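Unit 4. Can machines do chores yet?
Course notes, C. Stergiou. Revised 17th May

4.1 What counts as a chore

For this unit a chore is a job with a plain end state (bin emptied, cup on shelf) in a room the machine did not choose. Shop-floor work differs mainly in that the room is built round the job. Fixtures, lighting and part position are held steady, and success rates quoted from such cells should not be carried over to homes.

4.2 Where the failures fall

The Wallner exercise set, used in the February lab, has 127 attempts at household tasks. Sort them by stage before comparing methods: reach, grasp, carry, place. Most groups find that reach is close to solved, and that grasp fails on small smooth objects and on anything near a wall. Door handles are a separate case – the hand must follow an arc fixed by the hinge, and a small error in the estimated radius loads the wrist.

4.3 Simulated bathrooms

Bathrooms are hard on perception. Tile gives repeated edges, shadows give false ones, and there is little floor to turn in. The render for exercise 3 has a two-armed robot with a small white cylinder standing between its grippers and a green door with a lever handle behind.

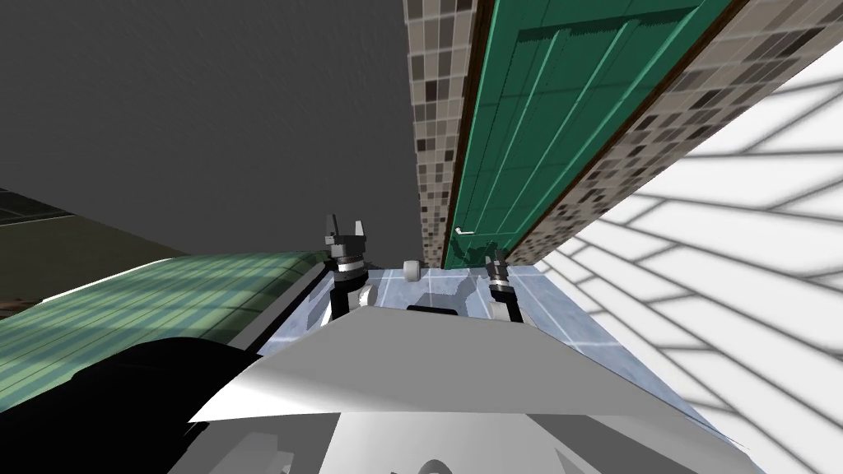 Page 605

State which gripper you would use for the cylinder, and whether the door could be opened without moving the base. Give your assumptions on friction.

Reading: Urkance report, sections 3 and 4 only.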